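I finally finished The Kimaro Atlas of the Great War last night, and since three people have asked me whether it's worth the shelf space, I'm going to put it all down in one spot and save myself some emails.

First, the size of the thing. It's huge! It came in a slipcase that I have already dented, and I had to clear my grandmother's lamp off the side table to open it flat. You get 90 maps, most of them across two pages, with a chapter of text in front of each group. Sadia Jadoon wrote the text and, from what she says in her introduction, fought hard for the maps to be drawn fresh. I'm glad she won that one. My old Hiswood atlas (which I've had since college and still love, coffee rings and all) used the same gray arrows for everybody, and I spent years getting the armies at the Marne mixed up.

The Marne is where I started, of course, and it's wonderful. She takes you through early September of 1914 a day at a time, and you can see the gap opening between the German First and Second Armies as you turn the pages. I must have flipped back and forth a dozen times. My husband came in to ask about dinner and got a lecture on von Kluck instead, poor man.

The chapter on Gallipoli is nearly as good. The contour lines are printed in a soft brown that doesn't fight with the trench lines, and for the first time I understood how steep that ground is above Anzac Cove. I had read that it was steep in plenty of books, but seeing the lines packed together like that did it for me.

Now for the grumbles, and I do have a few. The East African campaign gets a single map, and it's a small one. The Italian front does better, although all those battles of the Isonzo are squeezed onto four pages and I needed my magnifying glass for the village names. The index is also a bit of a muddle. It has 2185 entries, according to the back cover, but Przemyśl is in there under two spellings that point to different pages, and I never did find Tanga. Chapter 11, on the war at sea, reads as if it was written in a hurry, and the Jutland map has its key on the following page, so you're forever turning over to remember which little ship shape is which.

The binding is sewn and opens nicely in the middle, less nicely at the front. I bought mine from Prikdale Books and it arrived well packed. They had the companion volume too, the Nistholm one with the letters and diaries, and I've set that aside for February when there's nothing to do in the yard.
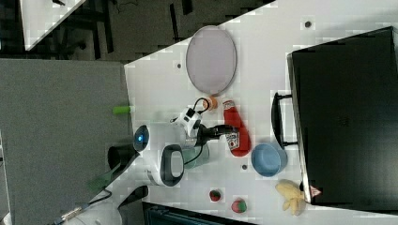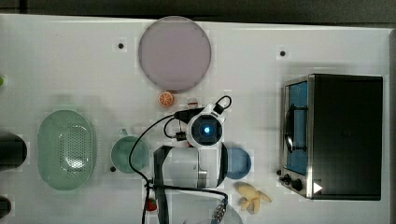
Two views of the white tabletop.

So, would I buy it again? Yes, I would, and I'd keep the Hiswood for the sea chapters. If you only care about the Western Front you'll be very happy indeed. If your interest is in Africa or the Caucasus, see if your library has a copy first and look at the maps for yourself before spending the money.

13 comments
Share this review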